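Glass mugs find new homes at Bumholm's crockery swap

The crockery swap at Bumholm has had its busiest summer yet, and anyone who has squeezed past the shelves on a Thursday morning will know just how full the place has become. By the end of last week 339 pieces had come in through the door since the swap reopened in April, from soup plates and egg cups to a fish kettle long enough to need its own shelf, and most of them have already gone out again to somebody else's kitchen.

The idea is as simple as it was when Frimpong, the housewares shop on the corner, first lent its back shelves for it. You bring in the cups, plates and glasses that you no longer use, wrapped in whatever newspaper you have to hand, and you take home something you like better. There is no charge and no need to match one for one, though it is kind to leave a little more than you take if your cupboards will allow it – and whose cupboards wouldn't, after a good sort through?

Glass has been the great favourite this year. Tinted mugs in particular hardly have time to be put down before they are spoken for, and the small amber-orange ones with the textured sides have been asked after more than anything else on the shelves. Quite a few visitors have said they remember drinking hot blackcurrant from something very like them at a grandparent's house, and one family went home delighted with a set of eight that had come in from two different households a fortnight apart.

Plain white china is slower to move, as it always seems to be, but it is far from forgotten. A box of 21 side plates has been put by for the harvest supper, and there are plenty more for anybody setting up a first home this autumn, along with a good many saucers that have lost their cups somewhere along the way.

Visitors are asked to wash and dry everything before bringing it in, and to check rims and handles for chips, running a fingertip gently round the edge. Cracked pieces can't go on the shelves, but they needn't be thrown away either. The Lurkarora mosaic group is collecting broken china in strong colours for its garden path and would be very glad of it, blues and greens most of all. Please keep these pieces in a separate box, clearly marked, and leave it by the side door.

The next swap is on 8 August 2019, from ten in the morning until one, with tea and fruit loaf served throughout. Kosico has given 100 sturdy paper bags for carrying things home, but do bring a basket or a few old tea towels if you are hoping to leave with anything delicate. Larger donations are best brought in during the first hour, when there is more room to unpack them and somebody free to lend a hand with the lifting.

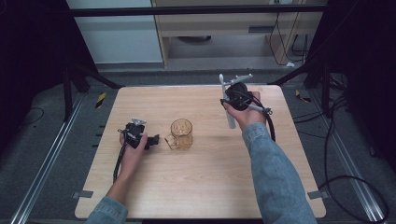
A small amber-tinted glass mug on a light wooden table.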